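Chapter 7
Beds, Linen and the Room Around Them

I learned to make a bed properly at a guest house in Tistham, in a room so narrow you had to climb over the mattress to reach the far corner. My supervisor stripped every bed I finished for the first week. I was furious! But by December I could do a twin room without thinking, and I still fold my corners the way she liked them.

You've already met the linen cupboard in Chapter 6, so I'll assume you can tell a fitted sheet from a flat one and that you know your doona covers from your mattress protectors. In this chapter we get out of the cupboard and into the bedroom itself. We'll start with reading a room before you touch it, then move on to stripping, remaking and dressing, and finish with the Samonte checklist (page 227, if you want to peek ahead).

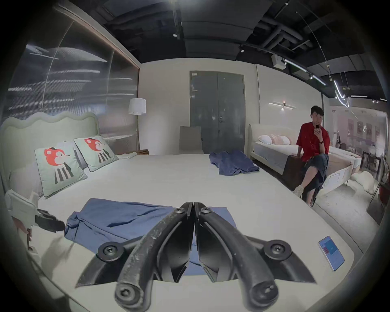 Reading a room is a habit, and it starts at the doorway with your hands empty. Look at the beds first, as they take up most of the space and most of your time. Are they the same? Plenty of twin rooms aren't a matched pair, and you'll want to keep the dressings straight: in a room like this one, the fox cushions go with the mint-green headboard and the pink-and-white stripe goes on the cream bed. Then look for anything lying on the mattress that isn't bedding. A phone on the edge of a bed is very easy to bundle up with the washing (ask me how I know), so it gets moved to a hard surface before a single sheet comes off. Crumpled cloths get picked up and shaken out one at a time. And if someone is sitting on one of the beds, say g'day and start on the other.

Colour helps you more than you'd think. At the Stetton lodge, where I trained staff for a few years, we had 70 beds and every pillowcase was white, which looked very smart and drove the laundry mad. When we brought in coloured cushions for the family rooms, things stopped wandering between floors almost straight away.

Before you go on, grab a notebook and have a look at your own bedroom from the door. Write down what you'd move first and where you'd put it. Keep the page handy, as you'll need it for the Emard exercise at the end of the chapter.

7.1 Stripping the bed

Start at the head. Pillows come off first and go on a chair, never the floor, with their cases still on until you've got the linen bag open beside you.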